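Arm droops when it stops above the table, then misses the fork

Wokomik Help > Home and shared workshop builds > Arms and grippers

Posted by Saron Habte, 6 Apr 2020
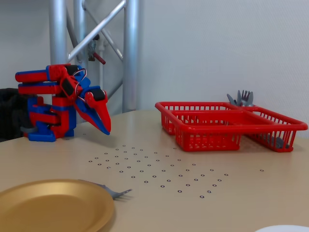
Adanech Yimer asked in the build chat whether it was the servos or the table, and I couldn't give her a proper answer, so I'm putting the whole thing up on the help board.

The arm is a printed one, red and blue because those were the two spools I had. The job is to pick a fork up off the table and put it in the red cutlery basket with the others. I teach it by moving it by hand to each pose and saving the pose, then it plays them back. The controller is a Codo board and the power supply is an Orent, both bought used.

When the arm is folded up it holds fine. When it reaches out low over the table and stops, the tip of the gripper sinks by 8 mm over the next few seconds. The jaws are long and come to a point, so at that height the tip runs into the table instead of closing on the fork handle. If I teach the pose higher to make up for it, it works for a few tries and then starts closing above the fork.

The small rings on the table are my reference marks. I check the tip against the same ring before each run. Side to side it comes back to the ring every time. The trouble is only up and down.

What I have tried so far:
Tightened every horn screw.
Reprinted the second link with thicker walls. No change I could measure.
Slowed the whole motion down. It got a little worse.
Swapped the shoulder and elbow servos with each other. The droop stayed at the shoulder.

I log every attempt. Out of 193 tries on the fork, it got almost 3 in every 4 when the arm had been resting first, and far fewer after it had been running a while. Does that point to heat? And is there anything I can do short of buying a bigger servo? The next size up won't fit the printed bracket and I would have to redraw the base.

Antoniuk

Yes, it sounds like heat, but check the supply first. It takes five minutes.

Put a meter on the power wires at the shoulder servo, not at the supply. Read it with the arm folded, then read it again with the arm held out low. If the voltage falls by more than a few tenths between the two, your wiring is too thin or too long, or the supply is not keeping up. A servo with less voltage holds with less force and you get the same slow sink you describe. A lot of these arms are wired in a chain, where the shoulder servo passes power on to everything after it. If yours is like that, run a second pair of power wires straight from the supply to the far end of the chain.

If the voltage holds steady, then look at heat. Most smart servos will report their own temperature, so add it to your log next to each try. You already have the habit of logging, so you may as well have the number. If the temperature climbs as your misses climb, that settles it.

To take load off the shoulder without redrawing the base, add a spring or a rubber band from the base column to the first link. It should be strong enough that the arm, with power off, falls slowly when you let go of it. Don't make it so strong that it pulls the arm up, or the servo will be working just as hard the other way when it is folded. I use two office rubber bands on mine and replace them when they crack.

Also, stop holding the low pose. Save one pose well above the fork, and have it go down, close and come up with no pause at the bottom. If it only spends half a second down there it doesn't have time to sink.

One more thing, on the slowing down. It got worse because the arm spent more time stretched out. That fits with everything else you wrote.

Guest

had same problem, bought bigger servo, problem gone. the bracket took me an evening to redraw

Saron Habte

Thanks, Antoniuk. I measured it. Folded I get 7.4 volts at the shoulder, held out low I get 6.6, so the wiring is part of it. It is a chain, the way you said. I ran a second pair to the far end and the drop is much smaller now.

The sink went from 8 mm to 3 mm with that change alone. I took the pause out at the bottom as well and it closes on the handle most of the time. The rubber band is next, once I work out where to hook it. There is nothing on the column to tie to, so I will probably print a small collar.

I turned on the temperature readout too. It does climb during a long session. I don't have enough tries with the new wiring to say how much it matters.

Antoniuk

A zip tie around the column will do in place of a collar while you find the right height. Print the collar after that. And put a fuse in the new pair if you haven't.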